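Fragrance > How-To > Make a Solid Perfume

Melt two teaspoons of beeswax in a jar set in simmering water. Stir in the same of jojoba oil, take it off the heat, then add 20 drops of your blend - fewer if you ride elevators. Pour into a tin and leave it alone for eight hours. Poking it leaves a dent you'll resent. 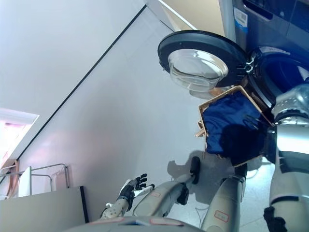
Dab on wrists. It wears close to the skin, so only people you like will notice.

Comments

Flora Yule: Mine set like a candle. More oil?

Shakuntala Tomar: I poked it.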